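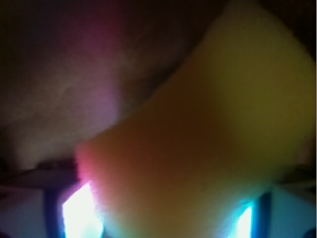
Who Rows the Boat? A Talk About Ferrymen of the Dead

The Millanwood folklore archive keeps its card catalog on the second floor, in drawers that stick in July. The archivist who looks after it has spent 15 years on one topic, the figure who carries the dead over water, and she would like people to stop calling all of them Charon.

"Charon is the one everybody learned in school," she says. "He's Greek, he wants a coin, he's grumpy. Then people read about another boatman somewhere else and say, oh, that's their Charon. Sometimes there's a link you can trace. A lot of the time it's just a boat."

Her catalog holds 484 entries so far, each one a story, a song or a burial custom in which someone crosses water after death. Around 70 of them have a boatman who speaks. In the rest he is silent, or the boat moves by itself, or there is a bridge and no boat at all.

The coin is where she gets the most mail. Greek writers mention a fee, and coins have been found in the mouths of the dead in a number of ancient graves. But she is careful about putting the two together.

"Plenty of Greek graves have no coin," she says. "Some have a coin in the hand, or several coins, or a coin that wasn't worth much to anyone. You can't open a grave and read out what the family believed. Maybe it was a fare. Maybe it was what you did because your grandmother did it."
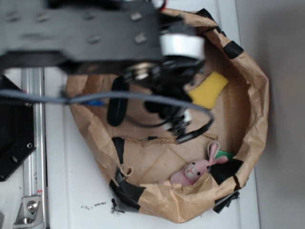

She also points out that the boatman can be older than the fare. In the Epic of Gilgamesh there is Urshanabi, who takes the hero across the Waters of Death. Gilgamesh is alive when he makes the trip, and he doesn't pay. He has to cut poles and push the boat along without touching the water.

"So he does the work himself," she says. "I like that one. Egypt has a ferryman too, in the Pyramid Texts, and he has to be called and woken up. The dead king argues with him. There are later spells where you have to know the names of the parts of the boat before you can get on."

Asked whether all this points to one original story, she shakes her head. The journal Sataria ran an article of hers on the question, and it drew 2 long replies, both from people who disagreed with her.

"One said everything came down from a single source, and the other said nothing had ever traveled at all. I think stories move when people move – traders, soldiers, people who marry out. And people who live by a river will think of a river. You have to look at each case, and it's slow."

Her own interest started in Warport, where she grew up near the ferry landing. Older people there would say of someone who was dying that he had "gone down to wait." She wrote it on a card years later and filed it with the others.

"I don't know how old the saying is," she says. "I've never found it in print before my grandparents' time. It could have come from a hymn."
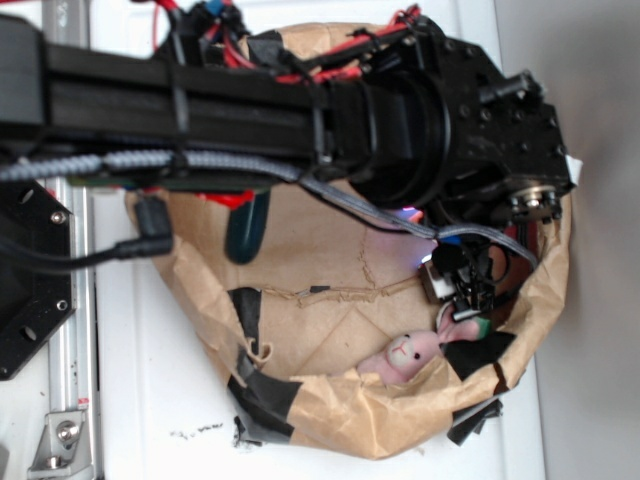 A black robot arm with a gray braided cable and red and black wiring.

The next part of the catalog to be typed up is the Nakpan material, a box of songs taken down by several hands with no dates on most of them. In two of the songs the passenger talks the boatman into turning back. She hasn't decided which drawer those belong in.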